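# Shoe storage, Traten Street house

The hall at Traten Street had one hook rail and a mat for years. Shoes ended up along the skirting board, and in winter that meant a row of boots all the way to the laundry door. Dilani Khan and I spent a long weekend in November sorting it out. The space we had to work with was 740 mm wide and 1000 mm high, so everything had to go up the wall and stay shallow.

Most of the sorting was dull. Seven pairs went to the charity bin and two went to be resoled. Gumboots stay outside on the back step now, upside down, and the school shoes live nearest the door. We left the hook rail where it was, as the kids can reach it.

Slippers were the last thing to find a home. They used to sit under the heater, where they got kicked around and the felt picked up every bit of fluff in the hall. We gave them a compartment with an open front, so there is no lid or door to deal with first thing in the morning. Two to a compartment is plenty - any more and the pom-poms get squashed.

The brown felt pair, toes in and heels out. Cream lining, little lace bows, and a label on each insole in red and white. 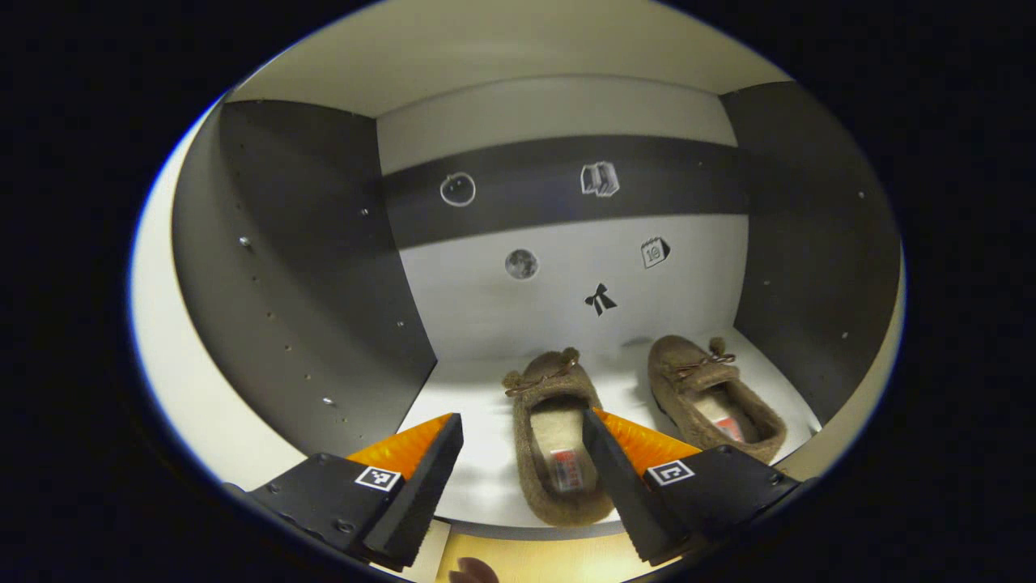

Sandamali Begum wrote that she stores hers the other way around, toes to the front, and finds the heels keep their shape better. She also puts a sheet of newspaper underneath over winter and changes it when she does the floors, and she would like to know whether felt ones can go through a cold wash or should only be brushed.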